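Pledumton -- a listing of very small films

Hi, I'm Enda Phelan, and Pledumton is my list of low-budget features that played at least one festival and then mostly dropped out of sight. It began as a text file I kept for myself. Then Lieven De Graaf asked for a copy, fixed half of my spelling, and now it's a proper dataset with a readme (this one!).

What's in it

Version 2 has 959 films, one per row. Of those, 458 have a budget I could trace to something the director or producer said in public. The rest have an empty budget field, and please read empty as "unknown" -- it does not mean zero. A zero in that column is a film whose makers said they spent nothing.

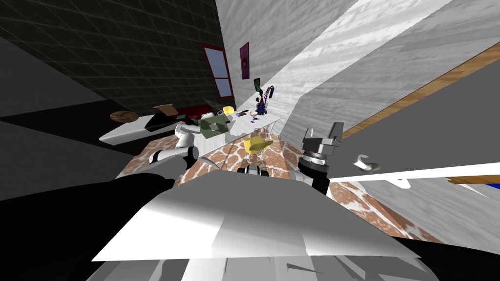
Each row has a title, director, country, running time, first festival, budget, currency and a notes field. The notes field is where I ramble, mostly about lighting and locations, and I tag settings there in plain words so you can search them. A room with a white table and a brown and white marble-like floor would get "white table, mottled floor", and that's as fancy as my tagging gets. Alžběta Tóth went through the Czech and Slovak titles and put all the accents back, which I'm very grateful for.

Where the budgets come from

Mostly from festival Q&As, printed programs and crowdfunding pages. If two sources disagree I keep the lower number and put the other one in the notes. Matúš Kuruc thinks I should keep the higher one, and we've been arguing over it since February.

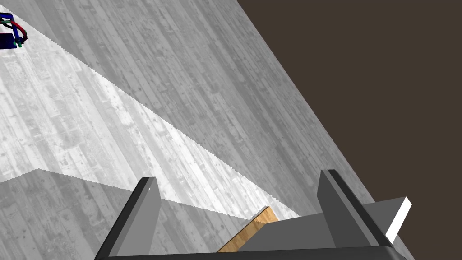
Budgets are in the original currency and I don't adjust for inflation. Deferred pay isn't counted either, so a film like Kasar looks cheaper than it was (the crew got paid two years later, out of the TV sale).

Known problems

Ladlow is in there twice, once for each cut. There are 15 rows where the first festival is a guess, marked with a question mark.

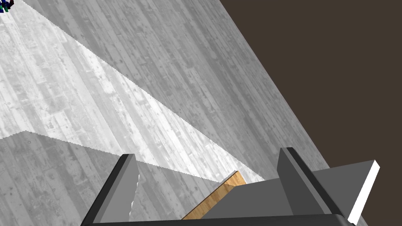
Running times for anything shown as a work in progress can be off by a lot. Mikuš is the worst one -- Bořivoj Michalík saw it at two festivals and swears the second version had a whole extra subplot. I've listed the shorter time.

Using it

Take it, sort it, build something with it. Credit Pledumton if you publish, and send corrections with a source attached. I go through them in the evening, after 9 or so.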